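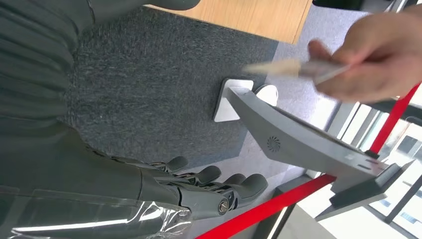

ブロダム(Brodham)、2月

サイト内検索 キーワードを入力 検索

受付でカードを渡され、これをかざして入ってくださいと言われた。見学先のジシネ(Jisine)の展示スペースでは、ロボットも同じことを習っている最中だった。こちらは一度で通ったので、少し得意な気分で奥へ進んだ。

今回の公開のお題は、手首につけたカメラの映像だけでどこまで動作を覚えられるか、という研究である。対象はカード読み取り機まわりの作業。人がカードを差し出し、ロボットの手が受け取り、端末にかざす。地味だ。隣のブースでは派手に何かが踊っているらしく、拍手が聞こえてくる。こちらの見学者は9人で、そのうち2人は椅子を探しに来た人だった。

話は面白かった。普通は上手にできた手本を集めて学習させる。ところがこのチームは、つかみ損ねた回も捨てずに残し、失敗の直前で切って、そこから人が遠隔操作で立て直した動きをつないでいる。集めた手本は全部で700本、うち立て直しの入ったものが179本。人の操作者がいちばん疲れるのもこの179本だそうで、配布資料には「操作者の休憩を十分に取ること」と太字で書いてあった。ロボットの休憩については記載がない。

結果の表も見せてもらった。成功例だけで学習させたものは、カードの位置が少しずれると指を何もない所で閉じ、そのまま端末へ向かう。立て直し入りのほうは、閉じる前に手を引いて、もう一度寄っていく。差がはっきり出るのはカードを持つ人の手が動いているときで、止まった相手ならどちらも大差ない。つまり、じっとしていてくれる人には昔のやり方で足りる。そういう人を受付で見かけたことはないが。

比較に使った制御ソフトはジドン(Zidon)で、設定の詳細は資料の末尾に小さな字で載っている。老眼には厳しい。展示のパネルも同じ字の大きさだった。

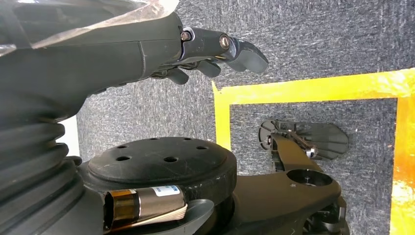

濃いグレーのロボットハンドと、カーペットに貼られた黄色いテープの枠。

質疑では、手首カメラだけで足りるのかという質問が出た。指がカードにかぶると肝心のところが見えなくなる。答えは「見えなくなる前の何コマかを覚えさせている」で、どのくらい前まで遡るかはまだ決めかねているとのこと。長くすると人の手の動きに引きずられ、短くするとカードを忘れる。鍵の置き場所を忘れる身としては、急に親しみがわいた。

もう一つ、カードの種類を変えるとどうなるかも聞かれていた。今のところ使っているのは同じ厚さのものばかりで、薄い紙の券はこれからの課題だという。紙はたわむので、指先の合わせ方から取り直しになるらしい。

説明は45分の予定で、きっちり45分で終わった。発表でこういうことは珍しい。帰りにマドックス(Maddocks)の売店でコーヒーを頼み、支払いのカードを端末にかざしたら、二度続けて弾かれた。角度を変えて三度目で通った。後ろに列ができていた。

次回の公開は日程未定。見学者用のカードは出口の箱に返却すること。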